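# About Flinthorpe Adult School

Most school pages like this one start with a promise. We have read a lot of them, and we have trouble believing any that say a course will change your life in six weeks. A course might help you read a lease, write a letter to your landlord or get through a job application without asking your nephew. Those are the things we teach, and we would like to be judged on them.

Flinthorpe is an evening school for adults. We teach reading, everyday math, letter writing and bookkeeping for people who run something small. We have been at it long enough to have seen several "revolutions in learning" come and go. One of them was sold to us as a package called Jendora, which was supposed to work out each student's learning style from a quiz. We paid for a year. The quiz told a retired bus driver that he was a "visual explorer," and he still wanted somebody to sit next to him and go over long division. We did not renew.

## How the school got going

Brenda Navarrete started it with one class in bookkeeping, held in the back of a print shop on Ticona Street. She had kept the books for the shop and was tired of seeing customers come in with notices they didn't understand. The first class was free, and so was the second. By the third she was charging enough to pay for paper and the heating.

Tarmo Mets joined a few years later to teach math. He had left a job writing test questions and had strong opinions about tests, most of them bad. It's largely his doing that we don't give letter grades. Students get a written page at the end of a course that says what they can do now and what they still can't. Some people hate this, and a few have asked for a certificate with a gold seal. We have one plain certificate, and it says you attended.

## What we can and can't tell you

People ask for our success rate. Other schools print one, usually above 90 percent, and we would like to know how they got it. Do they count the students who stopped coming in the second week? Do they call anyone a year later?

So here is what we have. Since we began keeping proper records, 2,751 people have signed up for a course with us. Of those, 1,634 stayed to the end. The rest moved, changed shifts, got sick, got bored or didn't like the teacher, and in a good many cases we never found out which. We sent a short letter to almost 900 former students asking whether the course had been any use. Plenty didn't write back, and we don't assume the silent ones were happy.

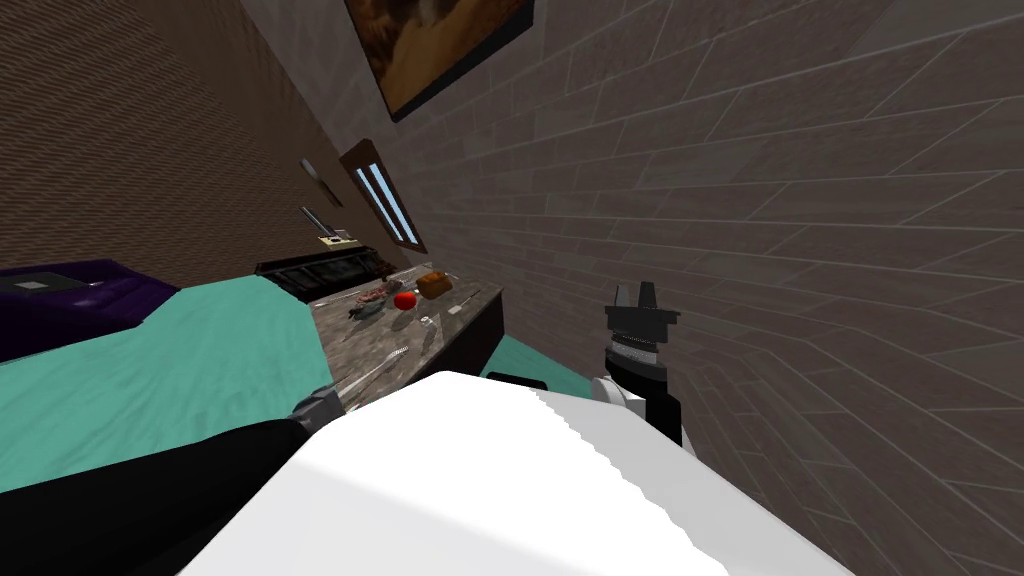 **Flinthorpe, 2/19/19**

We rewrote this page over the winter, mostly to take things out. The old version said we were "a community of lifelong learners." Brenda asked what that meant and the people who had written it couldn't say. It also called our teachers "passionate." Some are. Others are just good at explaining fractions, and we pay them the same.

The part about small classes stayed, though we changed the wording. It used to say "always small." Bookkeeping in the spring fills up with people who have left their taxes too late, and that class isn't small at all. Reading groups are kept to eight, and we turn people away to hold it there. If you are put on the waiting list, ask where you are on it. You'll get a straight answer, even if it's a long wait.

## About the Nistetti method

You may have heard that we use the Nistetti method for reading. We use parts of it. The word lists are sensible and the short daily practice seems to help, at least for people who do it. The claims about "rewiring" anything we leave to the brochure. Our reading teachers were skeptical when it came in and are somewhat less skeptical now, and we would call that a fair review.

## Money

Students pay a fee for each course, and it covers the books. If you can't pay it, talk to the office. You won't be asked to write an essay about your hardships. We don't take money from companies that want to hand out flyers in class, and we've been offered it more than once, usually by lenders.

## If you are thinking of signing up

Come and sit in on a class first. It costs nothing and you don't have to give your name. Bring a question you really want answered, such as a bill that looks wrong, and see whether the teacher can help you with it. Be as hard to please as you like.

New courses start in May. The office takes sign-ups in person or by mail, and Tarmo will go through the math placement sheet with anyone who asks. It's two pages long and there is no time limit. Please don't study for it.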